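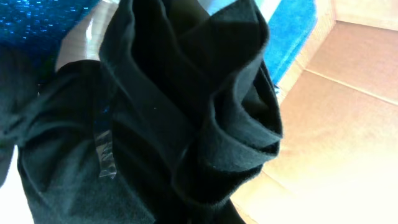 3 January 2000

Happy new year, readers! I spent most of the break on the couch with the new Gondden Press paperback on privacy and the law, and I have to tell you I liked it a lot more than I thought I would. (I had it down as homework.)

The question it keeps coming back to is a simple one. If you tell your doctor something, or your landlord, or the person at the bank, does it still belong to you? The Ghaffari lectures, which make up the first half, say yes, and that a right to privacy has to follow the information wherever it goes. The second half is the reply from the Drotard seminar, and they're having none of it! They think privacy is really a bundle of smaller rights, mostly to do with property and trust, and that we'd all argue better if we dropped the big word for a while.

I went back and forth. The Drotard people are better writers, and their chapter on opened mail is terrific, but I kept wanting to ask them what happens to somebody who doesn't own much property in the first place. They get 12 pages to deal with that and I don't think they do.

Chapter 10 is the one to skip if you're short on time. It's all court procedure, and the footnotes run longer than the text.

Our Marham reading group picked this up in November and we're only 60 pages in, so there's plenty of time to join. We meet in the upstairs room at the library, bring your own mug. The library has two copies and I'm putting mine back on the shelf this week, with apologies for the pencil in the margins.

Next up is a short book on jury duty. I haven't opened it yet, so if you have, write and tell me whether it's any good.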